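Grellero Humanoid Unit, Hatville Site
Progress report to Bevadon, reporting period ending in April

1. Status

The unit is in service at the Hatville test kitchen after completion of the arm and hand maintenance planned in the previous report. Work on the wrist cable routing is still open. Spending on this work item is within the approved amount. No change to the schedule is requested.

2. Work completed

Both arms were taken through the full inspection sheet. Joint play was measured with the unit powered down and the arms supported on the bench stand. All readings on the left arm were within limits. On the right arm, the elbow pitch joint was at the upper limit, and the joint module was exchanged for the spare held on site. The removed module has gone back to Bortolotti for evaluation.

The fasteners on both forearm casings were removed, cleaned and refitted with fresh thread locker. Two on the right side had been below the specified torque at the last inspection. They were within specification when rechecked after 24 hours of operation.

The hands were recalibrated finger by finger. The procedure now starts from the open position with fingers spread, as the earlier closed-fist start gave inconsistent zero values for the thumb. Calibration takes 40 minutes per hand, including the repeat run.

The head camera was realigned after the neck cover was refitted. Hand-to-camera registration was then repeated at counter height and near the floor, with both hands held in view. 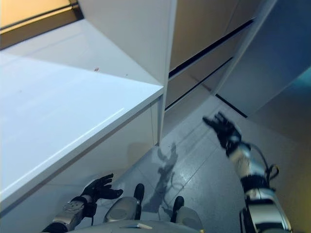 The registration error near the floor remains larger than at counter height. Glare from the ceiling lights was considered as a cause and excluded by repeating the run with the lights dimmed. The present assumption is a small offset in the torso pitch value, which has more effect at the longer reach. A correction has been entered in the configuration file and will be checked during the next service.

3. Operating record

The joint controller log shows 3,012 completed arm cycles in the period. There were 3 protective stops. Two were caused by a communication timeout on the right hand and ended with replacement of the connector at the wrist. The third followed an incorrect speed setting entered by the operator. The setting is now locked behind the service login.

4. Open items

Cable routing. The external cable on the right arm needs enough slack for full elbow travel, but the present loop can catch on cabinet handles. A shorter loop with a second clip at the upper arm has been drawn and is waiting for parts.

Spare parts. No spare elbow module is on site until the Bortolotti evaluation is finished. A second failure in that joint would stop the unit.

Documentation. The revised hand calibration procedure is in draft. The torque table for the forearm casings has been updated and issued.

5. Next period

Fit the new cable clip and repeat the full-travel test on the right arm. Verify the torso pitch correction at both heights. Replace the foot pads at the scheduled interval. Issue the calibration procedure.

Prepared by Helju Jankauskaitė, Grellero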